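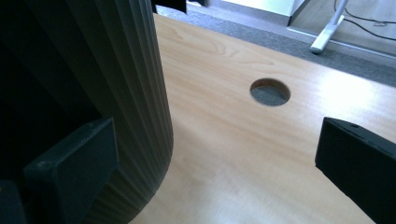
# Chapter 4: Desks and Work Surfaces

Most office work still happens on a flat surface at sitting height. This chapter looks at what that surface is made of, how light falls on it, and how the things kept on it affect the person working there.

Many modern desks are finished in wood-grain laminate. Pale tones such as maple are common in small rooms. They reflect more daylight than dark tones do, but close to a window they can also produce glare – a point taken up in Section 4.2. Dark objects on a pale top are easy to find, and they show dust sooner.

Khanyisile Mofokeng measured the desks in 23 home offices for the Skostano study. She recorded how much of each top was free for writing at the start of the day and again 90 minutes later. Her method is set out in Section 4.3, and you will use it in the exercises.

Before you read on, clear a space on your own desk and sit down at it. Note where the light comes from and which items you can reach without leaning. Keep your notes for Section 4.4.

**Key terms:** laminate, glare, reach zone, clear area

## 4.1 What a Desktop Is Made Of

A laminate top has a thin printed layer bonded to a thicker core. The grain you see belongs to the printed layer.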